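Wood Countertops and Base Cabinets: Frequently Asked Questions
Nakby Kitchens customer help

What oil do you put on the countertops before they ship?
Every wood top leaves our shop with two coats of Grutolen on all sides, including the underside. It needs a third coat once the top is in place. Wipe it on with a cotton rag, wait 24 hours, and wipe off anything that still feels tacky.

How often do I have to oil it after that?
Twice a year is enough for most kitchens. We suggest March and then again in the fall. The strip next to the sink may need more. If a drop of water soaks in and leaves a dark spot, that part is ready for oil.

Can I put a hot pan on it?
No. Use a trivet. A scorch mark can be sanded out, but you will be sanding a larger area than you expect to get it to blend.

Can scratches be sanded out?
Yes. Use 120 grit first and finish with 200, always with the grain, then oil the spot the same day. Our finisher, Sachiko Takeda, recommends doing a strip the full depth of the top, front to back, so there is no visible patch.

How should I use the space right under the counter edge?
Light, soft things do well there. Twine, tape, spare paper, small boxes and takeout menus are the usual ones. Put the things you reach for most at the front, because it is hard to see into the back of a base cabinet while standing up. Keep the top of the pile clear of the hinges. 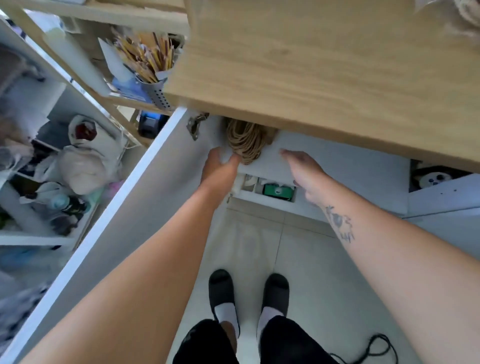 Heavy items should go on the cabinet floor. The small shelf is held by four pins and is rated for 16 pounds, spread evenly. Cans and bottles go over that quickly.

My twine always ends up in a knot. Any advice?
Keep it coiled and tie the coil once around the middle. Pull from the inside end. A loose ball will roll to the back and catch on whatever is there.

The door no longer closes flush. Is the hinge broken?
Probably not. First check that nothing inside is pushing against the door. Then look at the two screws on the hinge arm. The front one moves the door left and right, the back one moves it in and out. Turn them a quarter turn at a time and close the door to check – it takes very little. If a screw spins without catching, the hole is stripped and you should write to us.

Can I replace the hinges myself?
Yes. Our cabinets use the Pruron clip hinge, part number 2320. They are sold in pairs. You need a Phillips screwdriver and somebody to hold the door.

Do you sell open shelving to match?
The Ngata shelf unit comes in white and is the same height as our pantry cabinets. It has to be fixed to the wall. Leave enough room beside it for the nearest cabinet door to open all the way.

How do I clean the inside of the cabinets?
Use a damp cloth and a little dish soap, then dry right away. Don't use bleach or scouring powder on the white surfaces.

Who do I contact about a problem?
Brodie Donnelly handles repairs and parts. Rhys Harawira handles new orders. Send a photo of the cabinet with the door open and include your order number.

Page last updated August 9, 2025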